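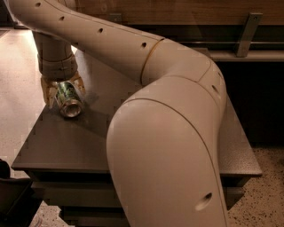 Household > Recycling > Drink cans

Guides Materials Depots Contact

Preparing drink cans for the depot

Aluminium drink cans of any colour go in the same bag. Work at a clear table with a sink nearby.

1. Empty each can completely. Liquid left in the bottom leaks into the bag and adds weight.

2. Rinse once with cold water. Detergent is not required.

3. Stand the cans upside down on a rack for 2 hours. In July, when kitchens are cold and damp, allow 4.

4. Leave the tab attached. Loose tabs fall through the sorting screen.

5. Check your depot's rule on crushing. Omoregie scans the barcode and takes whole cans only. Dirkska pays by weight and accepts them flattened end to end.

6. Bag the cans and tie the neck. The standard Zodis bag holds 98 whole cans of the regular size. Tall cans take up more room, so stop filling when the neck can no longer be tied.

Steel cans are bagged separately. Test with a fridge magnet on the side wall: steel holds it, aluminium does not.

Aerosols and paint tins are not accepted in either bag.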